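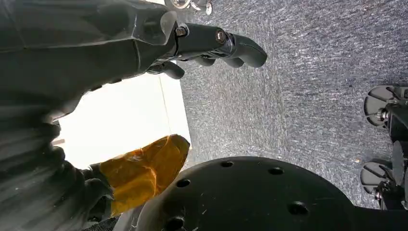

Figure 1. Hex-head and rounded bolt heads, dull grey finish, against black plastic.

Maintenance of Bolted Fixings in Public Seating: Potbridge and Tulport

Project report, second year, Materials and Design
Submitted by Capucine Vasseur
Supervisor: Solange Vidal

1. Introduction

Public benches are among the least studied items in a town's care. They are bought in batches, fixed in place and left until a member of the public reports a fault. The present project examined how the bolts that hold seats to their frames are chosen, inspected and replaced in two towns, Potbridge and Tulport. Potbridge lies inland. Tulport is on the coast, and its seafront benches are exposed to salt spray for much of the year.

The question set at the start was whether the two towns should follow the same inspection routine. At present they do, although the routine was written for Potbridge alone.

2. Method

The maintenance records of both towns were read in full. Together they contain 2405 entries, of which more than 2000 concern cleaning, painting or graffiti and were set aside. The remaining entries were sorted by type of fault: loose fixing, missing fixing, rust staining and broken slat.

A visual survey was then carried out on 100 benches, divided equally between the towns. Each bench was given a score for the state of its fixings, from one (sound) to five (in need of replacement). Bolts were checked by hand for movement. No tools were used, as permission did not extend to adjusting town property.

3. Findings

Rust staining was more common in Tulport, as expected. It was heaviest on benches facing the sea and lightest in the station gardens, where a high wall gives shelter. Loose fixings followed a different pattern. They were more frequent in Potbridge, mostly on the older timber benches along the river walk. The timber there has shrunk over the years, leaving the bolts with less to grip.

Seven benches received the highest score. All were of the Mallet pattern, in which the seat is held by a single row of bolts at the rear. The Premik pattern, which has a second row at the front, scored better in both towns. This comparison should be treated with care – the Mallet benches are also the older stock, and the effect of age could not be separated from that of design.

Several benches had been repaired with mixed fixings, for instance a zinc-plated bolt beside a stainless steel one. The records rarely state which type was fitted.

4. Recommendations

Tulport should inspect its seafront benches in March, after the winter storms, and again before the following winter. Potbridge may keep a yearly inspection but should add a check for movement in timber seats. Both towns should record the type and size of every replacement bolt.

5. Limitations

The survey was carried out by one person, and the scores were not checked by a second observer. Fixings below ground level could not be seen. Four benches in Tulport were behind fencing during the harbour works and were replaced in the sample by the nearest bench of the same pattern.

The scoring sheet and the sorted records are held by the department and may be consulted on request.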